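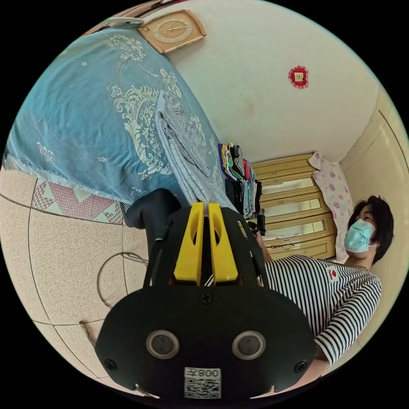 Folding and looking after your cloths - your questions answered

Do I really need to fold them? Can't they just go in a drawer?

Of course they can, and plenty of our customers at Pimcombe do exactly that! We do find, though, that a folded cloth is far easier to grab when you've knocked over a mug of tea, and a grey one in particular always looks a bit sad when it's been scrunched up at the back with the string and the birthday candles.

What's the best way to fold a plain cloth?

Lay it out flat, smooth it from the middle with the side of your hand, and bring one short edge over to meet the other. Turn it and fold again. Eirlys Hopkin, who wrote most of our care leaflets, likes to press the fold down firmly before making the next one, and I have to say hers do sit much better on the shelf than mine.

Mine always come out crooked. What am I doing wrong?

Probably nothing at all. Cloths do pull out of shape a little in the wash, so the corners may never quite meet again. Give it a gentle tug from corner to corner while it's still slightly damp, let it finish drying flat, and then fold it. If it's still a bit wonky after that, put the neat edge facing outwards.

How many should I keep by the sink?

We'd say 2, with the others put away somewhere dry. Keep more than that to hand and the bottom one never gets used (I speak from experience).

Can I use fabric softener?

Please don't, if you can bear to go without. It leaves a coating behind and the cloth won't soak things up nearly as well - a splash of white vinegar in the rinse is kinder.

I've lost my care leaflet. Can I have another?

Yes, gladly. Ask for leaflet 808 at our Vurkilton shop, or drop a line to Elin Phillips and she'll pop one in the post for you.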